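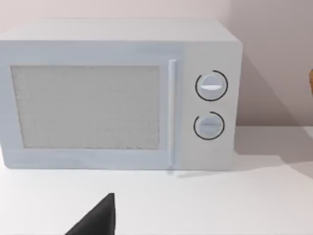
White microwave on a white countertop

Are appliance orders a useful sign for the economy?

Edvin Grønli
I am trying to learn how to read economic data for my own small savings. In a newsletter I found the advice to watch orders for durable goods, meaning things like cars, washing machines and microwaves, because households stop buying them before a slowdown. But the number jumps up and down so much that I don't know what to do with it. In June it fell and the newsletter was very worried, and one month later it was up again. Do I look at the wrong line, or must I wait for several months before I believe it? I hold mostly a broad stock fund and some short bonds, and I don't want to sell only from fear.

Ruchti
You look at the right report, but I think at the wrong line. The total includes aircraft, and one big order for planes can move everything. Take the line without transportation, and then make an average of the last 6 months. I keep this in a simple spreadsheet and it is much calmer to read.

Please note also that the first number is revised later. I was once quite sure about a decline, and after the revision it was almost flat. So I never decide anything from the first release. I compare it with new claims for unemployment benefits and with building permits. If all of them get weaker together, I pay attention. If it is only one, I write it down and wait.

For household appliances alone — orders can be weak because fewer people are moving, and this says more about housing than about the whole economy.

Clumano
just buy the index and stop reading newsletters, they need you to be scared

Tovstead
I agree with Ruchti about the average, but I would be careful with 6 months. A slow average can show you the turn when stock prices have already moved. I look at 2 averages, a short one of 3 months and the longer one, and I see if they go in the same direction. It is still not a signal for selling. For your bonds, the date when you need the money is more important than any of these reports.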